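FROM THE KITCHEN TABLE: A FEW WORDS ON LEFTOVERS

Now that September has come around and the evenings in Dillmont are drawing in, a good many of us are back to cooking the big pots of things we gave up on over the summer. I made my first bean soup of the season last week, far too much of it as usual (I have never once managed to make a small soup), and it set me thinking that this might be the month to talk about leftovers and how to get the good out of them.

When we asked for your thoughts in the last newsletter, 221 of you wrote back, which warmed my heart and filled up my mornings for quite a while! The most common complaint by far was rice. It goes hard in the refrigerator, it comes out chewy, and the middle stays cold while the edges turn to gravel. Several readers over in Flestdale swear by a spoonful of water and a loose cover, and I have been doing it their way ever since. Spread the rice out flat in a wide dish, sprinkle the water over, and stir it halfway through. Get cooked rice into the refrigerator quickly, too, and don't let it sit out on the counter all evening while you watch your shows.

Soups and stews are more forgiving, bless them. I like mine in a small pan over a low flame for 15 minutes or so, with a lid on, and a splash of broth if it has thickened up overnight. Pasta bakes do better in the oven under foil, though I know not everyone wants to heat up the whole house for one plate of supper. If the microwave is what you have, use it at half power and give it more time. You'll be surprised how much nicer the cheese comes out.

And do label things, please! I found seven tubs at the back of my own freezer in the spring and couldn't have told you what a single one of them was. Masking tape and a pencil will do the job, and the tape peels off again when you wash up.

The Sustbridge branch is putting together a little booklet of your best second-day suppers, and there is still plenty of room in it. Send yours in by the end of the month, handwritten or typed, either is fine, and do tell us how many it feeds.

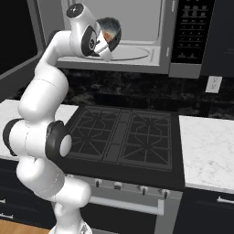 Somebody also asked whether a roast chicken can be stretched to a third meal, and it certainly can, if you save the bones for stock and don't mind a thin soup with plenty of noodles in it. I'll put my method in next month's issue.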